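**Retail Operations II, Unit 4: Stock Records and Shrinkage**
Instructor: Rosario Palumbo

Students should read the Tenura case before class on Wednesday.

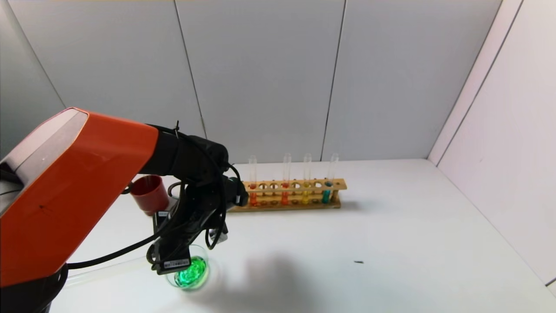 Shrinkage is the difference between the stock shown in the records and the stock found at a physical count. It is stated in units or as a percentage of recorded stock.

## Worked case: Tenura

The May records of the Tenura store show 2506 units. The count finds 162 fewer.

- Recorded stock: 2506
- Counted stock: 2344
- Shrinkage: 162 units, or 6.5 percent

Of the missing units, 70 were traced to a delivery from Mandagi that was entered twice. This portion is a record error and must be reported separately from theft or damage. The remaining 92 units stay unexplained until the next count.

## Terms

**Cycle count:** a count of one section of the store, carried out on a fixed schedule.

**Cutoff:** the time after which no receipts or sales are posted until the count is closed.

## Assignment

Complete the Dilik worksheet, using an opening stock of 270 units. Show all steps. Work submitted without a stated cutoff time will be returned unmarked.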